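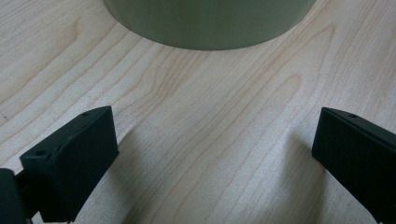 Imtiaz Bandara thinks the pads should be swapped before anything else gets touched, and that I've been blaming the linkage for what is really a grip problem. Fair. Noted, but want the arms sorted first.

2024-02-16, gripper build, cont.

Fingers on, matte black set. Opening range looks good for wide stuff like the green cylinder. Reprinted the left finger twice this week, screw holes came out tight both times. Drilled them by hand in the end – 3 mm, no drama.

Brass bushings in all the arm pivots now. Old Nisbet ones had slop from October on, should of changed them then. Spares in the Clormont tin, 8 left.

Thin plastic is the hard case. Fingers nearly closed, tips up against the bag, want to know how little squeeze we can get away with.

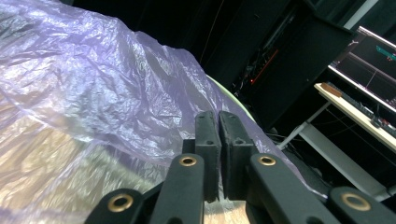
Fingers nearly shut, tips on the purple bag.

To do:
– try Imtiaz's pads, log more than 200 cycles before judging
– threadlock on the pivot screws
– ask Roksolana for the Brulix spring sizes, I lost teh sheet
– print a spare right finger, same settings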